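Will a machine ever clear up after us? A morning at Sellus
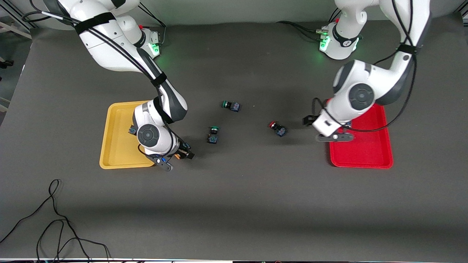 Never mind the laundry, one reader wrote after our last piece on home robots, just tell me when one of them can empty a junk drawer. I took that question with me to Brultham on Friday, where Sellus has its workshop, and put it to the engineer who runs the sorting bench before I'd even taken my coat off.

She laughed, and then she took it more seriously than I had expected. "A junk drawer is a terrible job for a robot," she said. "Everything is a different shape and everything is lying on top of something else. Give me switches any day." Switches are what she has – little push-button ones with green and red caps, the kind that get mixed together on any shop floor by the end of a shift – and the task is to get them off the table and into trays.

I said my niece could do that at 4. "Of course she could," the engineer said, "and she'd be bored in 2 minutes, which is the whole reason people call us." The trouble, she explained over a very good cup of coffee, is how a part happens to be lying. A switch on its side wants a different grip from one standing up, and two that have rolled together can hold up an arm for longer than you would believe.

So what about the shop floor? She thinks small, dull sorting jobs are close, and mentioned a trial with Kuhlmann, over in Fliden, that begins with a batch of 50 parts and a person standing by. Kitchens she puts much further off. "People's homes move," she said. "You leave a mug somewhere new every day and you don't even notice you've done it."

I asked whether she had anything at home that sorts, folds or tidies. She has a dishwasher, she told me, and she still loads it herself – and then loads it again after her husband has had a go.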